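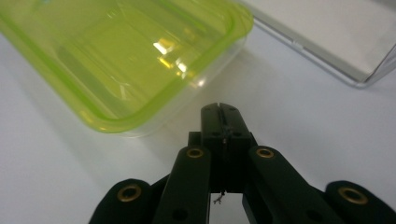 A green plastic food container on a white surface.

Readers wanted: the history of the packed lunch

Closter Press is looking for people who will read a very long book about sandwiches before it is finished, and tell us where they got bored.

The book is Kundley Bread, by Hamish Tuhiwai, a history of the meals people have carried to work, from harvest fields to office fridges. Hamish has been writing it for 9 years. His contract said two. The draft now has a whole chapter on pickle, which he defends warmly, and another on string, which even he admits may be a detour.

We need readers who are not historians, chefs or related to the author. You should have eaten lunch away from home on a regular basis, and be able to say "I skipped this bit" without blushing. Former miners, school cooks, bus drivers and anyone who has worked nights would be especially welcome. If you can spell, keep it to yourself. We have Rawiri Pryor for that and he is territorial.

What you would do

Read six chapters between now and September, at your own pace, and send us up to 2000 words of notes on the lot. Scribbles in the margin are fine. Poems are not. There will be one meeting in Prernport, upstairs at the Grimshaw Rooms, where readers can argue with Hamish in person. He enjoys this more than he lets on. Lunch is provided, and you may assume it will be discussed.

What you would get

A fee of £90, your train fare, a signed copy and your name in the acknowledgements, spelt correctly (see Rawiri, above). We can't offer royalties. Hamish has asked about those too.

How to apply

Write us a single page on the worst packed lunch you ever ate. No CVs, please. Post it to Thomas Cocco, Closter Press, Prernport, or hand it in at the front desk, where the bell works if you hit it twice. Applications close on Mon 18 February. Thomas will reply to everyone, though his handwriting may delay the good news.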